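Window treatments, the part of the room I can't stop talking about

If you came to the spring open house you already know I spent most of it standing by the windows in the Bivico room, pulling curtains open and closed like a kid with a new toy. So many of you asked about them that I promised to write it all down. So here goes!

The biggest change in that room was the height of the rod. The old one sat right on top of the window trim. We moved it up to 94 inches from the floor, let the panels just kiss the boards, and the ceiling suddenly felt a foot taller. Same window, same paint, same tired radiator. We also ran the rod 13 inches past the glass on each side, so the fabric stacks against the wall in the daytime and you get every bit of your light back.

Fabric next. I love the Wongsuwan linen blend (the oatmeal one, though the rust is growing on me). It has enough weight to hang straight and it lets a soft glow through in the morning. For the bedroom we lined it with plain cotton sateen, and the early sun is no longer a problem in there. Order more width than you think you need. Our window measures about 50 inches across and we used 131 inches of fabric, which sounds like madness until you see how full and easy the folds look when the panels are closed.

Wash a swatch before you hem anything. Linen shrinks, and I have a pair of very expensive café curtains to prove it. Hang the panels unhemmed for a week, let them drop, and then pin.

Renters, I haven't forgotten you! The Fadosix tension rods hold a light panel well inside a deep frame, and a woven shade from Amix behind a sheer looks far more finished than the plastic blinds that came with the place — just keep the blinds in a closet for when you move out.

The July issue will be all about shades for odd windows: arches, skylights, that skinny one next to the front door. Send me your measurements and your headaches. 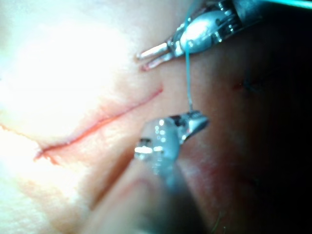

Gitau Barasa: We raised our rod after the open house and I'm thrilled with it, but the panels now stop two inches short of the floor. Could I add a band of a darker linen at the bottom, or will that look like a patch?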